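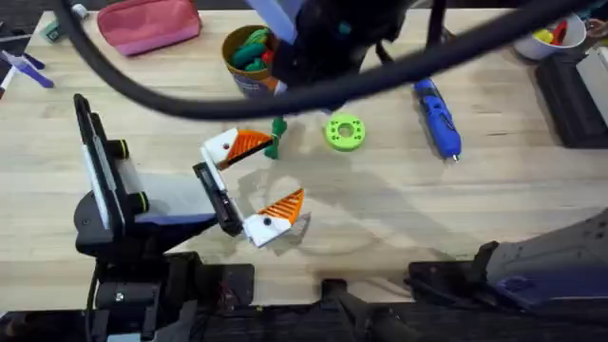
2018-04-16

I've been putting in an hour or so on the arms most evenings, and the demonstration count is up to 787. The plan was to have a lot more by now. I lost a good chunk of March to a bad cable and then a cold.

The task is still the same one: pick something up off the table and put it in the bowl. I drive the arms by remote from the other side of the bench, one handle in each hand, and the computer records the joint positions and the video together. Each run gets saved or thrown out as soon as it finishes. I throw out more than I used to. Early on I kept anything that ended with the object in the bowl, including runs where I'd bumped it halfway across the table first, and the trained arm learned to bump things too.

The orange ribbed pads have made the biggest difference to my driving. With the bare white fingers I had to squeeze hard and hope. Now I can close gently and feel fairly sure of the grip, even though the handles give me no feedback at all.

Some notes on objects, mostly for myself:

- The lime-green ring is easy from the edge and awful through the middle. Pick one way and stick to it.
- The glue gun is heavy at one end. Grab it near the body, never the nozzle.
- The soft pouch changes shape every time, so it needs more runs than anything else.
- The little green one tips over if the finger comes in too fast.

Going slowly matters more than I expected. My first 200 runs were full of pauses where I was lining up my view, and the arm copied those as well. It would stop dead above an object and sit there. I now look first, then move in one go at a steady pace.

I've named the two training setups Danton and Clomov so I can keep the folders straight. Danton gets the cleaned-up runs only and Clomov gets everything. I'll train both again once I pass a thousand, and I'd like that done before June. The handles need new springs before then, the left one is getting sloppy.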